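Open day at the Cokby linen works

We had been meaning to go to the Cokby open day ever since 2018, when my sister went and came home with a bag of tea towels and a great many opinions about starch. This September we finally managed it. It fell on a Tuesday, which meant a day off work for me, and a drive out through Closuvside with the heater on and a thermos rolling about in the back.

Kumiko Ogura met us at the side door with a basket of name stickers and a plate of date scones. She has worked at Cokby for 34 years, first on the mending tables and now in charge of the finishing room, and she still lights up when she talks about hems. Our group was a friendly lot, mostly quilters, plus a couple who run a guest house at Vavport and wanted to know why their pillowcases go grey (too much powder, said Kumiko, and not enough rinsing).

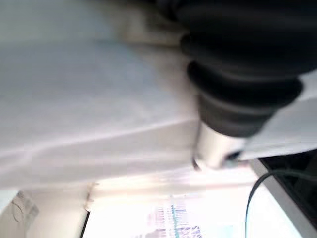 The part I enjoyed most was hearing how cloth gets its colour, or loses it. Natural linen is a sort of oatmeal shade, and in the old days it was laid out on the grass behind the works for weeks, with somebody's grandfather walking up and down to keep the geese off. The old bleaching green is the car park now, though they've kept one strip of lawn by the fence and I was pleased to see it.

After morning tea Evangelia Chatzigeorgiou took us through the pattern archive, a long, chilly room with some 3000 samples pasted into ledgers. She let us turn the pages ourselves - clean hands, no pens - and I could have stayed there until dark. My favourite was a little grey check called Amrani, ordered once by a hotel and never woven again. I asked whether they'd consider bringing it back and she laughed and said I was the second person that morning to ask. 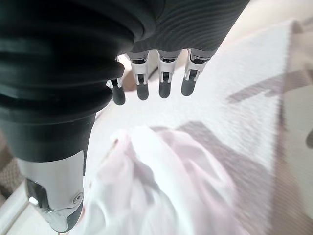 Four fingers side by side, at Cokby

Lunch was pumpkin soup in the canteen, and very good too. The seconds shop opens at 2 and the queue starts well before that, so take a coat. I bought three napkins and a tablecloth with a crooked edge, and my sister wants the tablecloth.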